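Parts handling: compartment trays and perforated trays

The Navden stores bench has changed the way small metal parts are set out before cleaning. Parts now come to the bench in blue plastic compartment trays, one part to a cell, and move to a perforated stainless-steel tray laid alongside. The table keeps its light blue protective sheet. 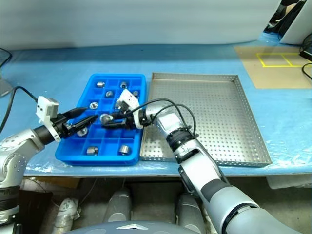

The old practice of tipping parts from a bag ended in July. Loose parts knocked together, and marks on the outer faces were turning up at inspection. Batches for the Travlow job are limited to 99 parts. Larger orders, such as the 1,000 pieces for Arkero, are split before they reach the bench.

Three points for anyone setting up:

Place the two trays side by side, with no gap wide enough for a part to drop through.

Check the steel tray for burrs at the holes. Light scratches on the floor are acceptable -- raised edges are not.

Leave 12 mm between parts in the steel tray so that rinse water can drain. Cylindrical parts may stand on edge, but keep them clear of the corners. 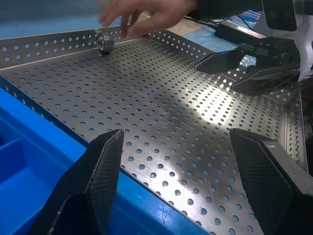
A bearing on edge near the back wall of the perforated tray.

Worn protective sheets should be replaced at the end of the shift. Spare trays are kept in the Duangkaew cabinet, shelf 2.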